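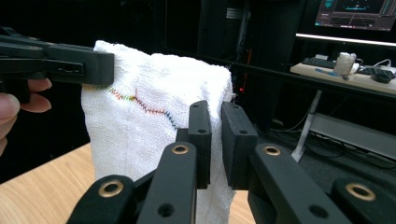 Þórarinn Østergaard said the number was wrong, and that he would keep saying it until somebody opened the file.

Fiction > Short Stories > Money and Markets

Dana had the file open already. She had opened it at six that morning, when the desk was dark except for the row of clocks over the door, and she had been looking at it since.

"Which number?" she said into the phone.

"The inventory number for Clana. You have it down 17 percent. It's up."

"The ministry's table says down."

"The ministry's table is for the old warehouses. They moved the grain to Mandano in the spring. It's sitting there. I drove past it."

Dana wrote Mandano on the back of an envelope. She worked on the third floor of Amoah, a firm that sold a daily note on small commodity markets to people who couldn't afford the bigger notes. It had 320 subscribers. The note went out at 8:30, and it was 7:50.

"How much is there?" she asked.

"How would I know how much? I'm in a car."

"You said up."

"The lot was full of trucks. In March there were no trucks."

She thanked him and hung up. Across the desk, Paul was eating a boiled egg over a paper napkin and pretending he hadn't listened.

"Is that the guy from the port?" he said.

"He used to be at the port. Now he sells insurance to the people at the port."

"Was he right about the barley?"

"Yes."

"Was he right about the strike?"

"No."

Paul finished the egg. The draft on her screen said that supplies in Clana had tightened for a second month and that prices could go higher into the harvest. She had written it in ten minutes and liked it fine. Brorley, the biggest buyer in the region, had said much the same thing on Thursday, in a statement so short it fit on her phone without scrolling.

She called the ministry. A recording told her the office opened at nine. She called the warehouse company at Mandano and got a man who said he only did the gate.

"Are there trucks there now?" she said.

"There's always trucks."

"More than there used to be?"

He thought about this. She could hear an engine running behind him, and then a radio.

"I started in May," he said.

At 8:10 she went in to see Mr. Keller, who was reading yesterday's note with a pencil. He had founded the firm and still corrected the commas after the thing had been sent. She told him what she had, and he asked what the price had done overnight.

"Nothing. It's flat."

"So the market doesn't believe your friend."

"The market hasn't driven past it."

He put the pencil down. A few years before, the firm had 700 subscribers. Then it had called a shortage in sugar that wasn't there, and a lot of people who had bought on it stopped answering the phone. Dana had come after that. She knew about it because of the old invoices, which were still in the cabinet where she kept her lunch.

"What would you write?" he said.

"That the official figure is down. That it may not count grain that's been moved. That we're checking."

"They don't pay us to check."

"They'd pay us less to be wrong."

He looked out at the parking lot for a while. Then he said to keep it under four lines, and to take out the part about harvest.

She went back and cut it. It took longer to write than the first version. She had "may" in there twice and took one out. Paul read it over her shoulder and said it sounded like a doctor. At 8:29 she sent it.

Two subscribers wrote back to complain. One wanted to know whether he should sell. By ten the price had slipped a little and come back, and then it stayed where it was.

The ministry called at 11:40. It was a young woman with a head cold. She said yes, there had been a transfer, 2,000 tons, and it would show up in the next table. She didn't know about any other transfers. She could ask, but the person to ask was at a wedding.

Dana wrote the figure on the envelope under Mandano. It was less than a full lot of trucks ought to hold, and more than nothing. She picked up the phone and called Þórarinn.

"Two thousand," she said.

"No," he said. "More than that. Are you writing this down?"

She turned the envelope over to find some room.

14 shares | 6 comments

Search stories Go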